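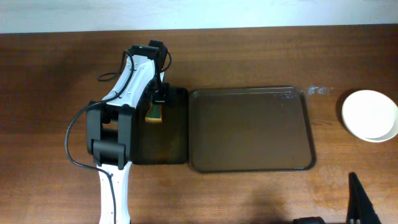 Bench setup, two arms over a wooden tabletop

Moving average on Zalo charts does not match my own calculation

Birgit Voß
12/10/25

I track a small token, Fliston, on Zalo. The chart shows a 20 day simple moving average. I export the daily closes to a spreadsheet and average the last 20 rows, and my result is always slightly lower than the charted value. Same pair, same exchange feed. I have 300 rows of history, no gaps. Is Zalo weighting recent days, or is my export wrong?

Hui-mei Mok

Check the day boundary first. Zalo closes its daily candle at 00:00 UTC. If your export is set to local time, each close is taken at a different hour and the averages will drift apart. Set the time zone to UTC under export options and download again.

Second, see whether the last row is an open candle. The chart includes the current, unfinished day by default. If your file ends with yesterday's close, you are averaging a window shifted by one day. In a rising market that gives a lower number, which fits what you describe. Turn off "include live candle" and compare rows 11 and 12 by hand if it still disagrees.

It is not weighted unless you picked EMA.

Pisharody

had same problem, switched to Skivau and never looked back. their averages use closed candles only I think

Birgit Voß

It was the live candle. Values now match to four decimals. Export was already in UTC.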